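Soda Shelf: Frequently Asked Questions

These are the things people write to me about the drinks shelf at Nesarer, our shared workspace. I look after it, a job I got by once asking where the sodas were. Dulce Olvera edited my answers for tone, so imagine them ruder.

Who can take a can?
Anyone with a desk here, and their guests. Guests who turn up only in April, when it first gets warm, have been noticed.

What does it cost?
Nothing for the first 100 cans of the month. After that there's a jar.

Why a riser? Couldn't the cans just stand on the table?
They could, and they did, until Maricruz Nava put her elbow through a row of them during a budget call. A low wood shelf on a black metal frame keeps them all in one known place. It won't stop an elbow, but it gives you something to aim away from.

Is there an order to the cans?
Red and silver may mix. I used to sort them by color and got a long email from Uriel Villalobos calling it "oppressive," so now they stand where they're put. Please keep them upright.
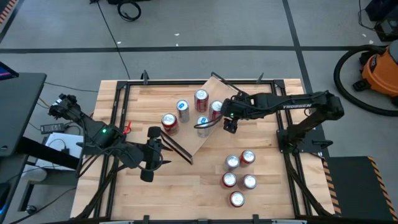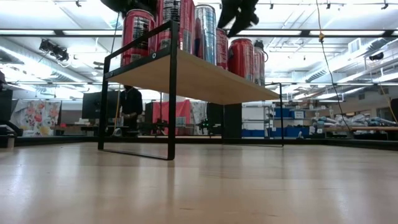
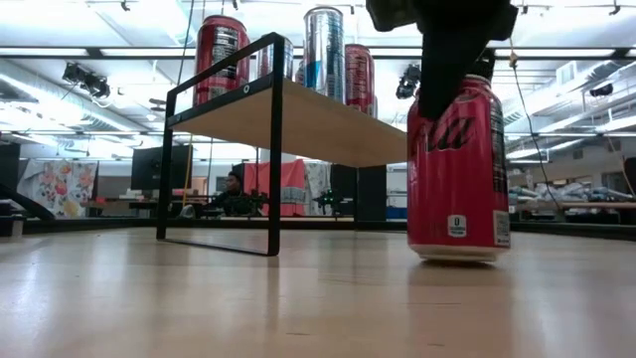
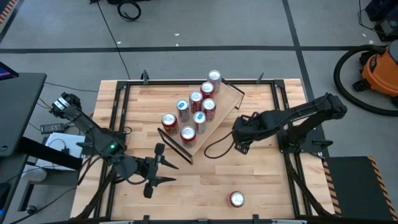 Can I put my own drinks on the shelf?
Yes, if you've made peace with losing them. A name on a sticky note has a life expectancy of about 4 hours.

Why aren't they cold?
The fridge is in room 424. Take one from the shelf, swap it for a cold one, and everybody wins except the person who was saving the cold one.

Do you stock anything besides soda?
Berenice Ayala has asked for sparkling water in writing. Her request is under review, meaning I've read it.

Where do the empties go?
In the blue bin by the stairs, rinsed. An empty can put back on the shelf looks exactly like a full one until you pick it up, and the disappointment is hard to describe. Please don't.

Can I borrow the riser for a monitor?
No. Līga Uibo has a spare one she'll lend you if you ask before lunch.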